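Sport, Rules and Law - handout 6
Anti-doping: whereabouts, missed tests, strict liability
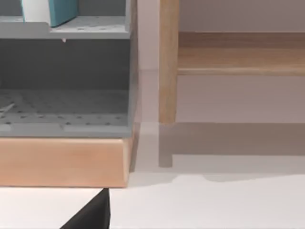

Fig. 6.1 Shelf with perforated panel (computer rendering)

Version 9/5/20, replaces the one with the wrong page refs. Bring to seminar. Read Courtois chapter first if you can, the notes lean on it.

1. Where we got to

Last time: who has jurisdiction over a player. Contract route (entry form, membership, licence). Player signs up for the event, signs up for the rules. Problem of the player who never read them - no defense, more or less anywhere.

Today: what the rules ask of the player day to day. Two halves. (a) being findable, (b) being responsible for what's in the body.

2. Whereabouts

Only applies to players in a testing pool. Not every ranked player is in it. Pool usually picked on ranking, plus people coming back from a ban or long injury, plus whoever the tester has doubts about.

In the pool you file:
- where you sleep each night
- where you train, regular times
- competition schedule
- one hour each day when you WILL be at a named place

Filed by quarter, can be updated. Updates by app or text, late update is still better than none. Agent may file for you. Agent's mistake = your mistake. Underline that, comes up every year in the exam and half the room gets it wrong.

Two kinds of failure. Filing failure: info late, missing, or too vague ("hotel, Madrid" won't do). Missed test: tester goes to the place in the hour, you are not there. Three of any mix in twelve months = a violation. Nobody has to prove you took anything.

Tester has to make a reasonable attempt. What's reasonable? Knock, ring, wait, knock again. Phone call is a gray area, testers often told not to call early because it gives warning. See Bhatia's article for the argument that a call in the last five minutes should be required. I don't agree but it is well put.

3. Problem for discussion: the Prikholm file

Player D. (doubles, mid-ranking) is in the pool. Already has two filing failures in March and June. In November she is at the Prikholm indoor event. Her slot is 6 to 7 am at the player hotel. Files the hotel name, no room number. The night desk won't give the tester the room or put a call through. Tester sits in the lobby until 7, leaves. Player was asleep upstairs the whole time.

Event rules say fine of 300 for incomplete filing at the event, seperate from the anti-doping case. Player has 14 days to reply to the notice. Replies on the last day, by email, to the wrong address.

Things to argue:
- was the filing complete? who must make sure the desk cooperates?
- is it a filing failure or a missed test, does it matter
- reply sent in time but to wrong place
- can the event fine AND the tribunal both stand

Tokgöz reads this as a clear violation: the duty is to be accessible, being in the building isn't enough. Rangel would ask what the tester did for the full hour. Prepare both sides, I'll pick on the day.

4. Strict liability

Basic idea: substance in sample = violation. Intent not needed. Fault comes in later, at the length of ban.

So two separate questions and please keep them separate in your answers:
 Q-A is there a violation
 Q-B what sanction

At Q-B the player tries to show no fault, or no significant fault. Has to show how the substance got in. "I don't know" nearly always fails. Usual stories: supplement, meat, a drink from someone else, medicine from a family member, a kiss (yes really, there is a case).

Supplements. Tribunal asks: did you read the label, search the ingredients, ask a doctor, declare it on the form? Declaring helps a lot. Cheap product off the internet with no checks, doesn't help.

Second problem, short one. Cyclist R. buys a recovery powder called Vomier from a team-mate, opened tub. Label clean, lab finds a banned stimulant in what's left. Sealed tub from same batch tests clean. Where does that leave his proof? Chaturvedi pp on burden are the place to start.

5. Medical exemptions

Apply before use, except emergencies. Needs diagnosis, records, and why a permitted drug won't do. Doctor's letter alone is thin. Retroactive grants exist, are rarer then students think. Don't confuse with medical privacy, that is handout 8.

6. Appeals

First level national or federation panel. Then the court of arbitration. Fresh hearing, so mistakes in the first round are often cured. Watch time limits. Costs - a lower-ranked player may simply not be able to afford to go on.

For next time
- Courtois, chapter on fault, all 4 sections
- Bhatia article, skim the history part
- one page on the Prikholm file, either side, more than 300 words please, typed
- hand in at the start, not by email

Widivetti case moved to handout 7, ran out of room.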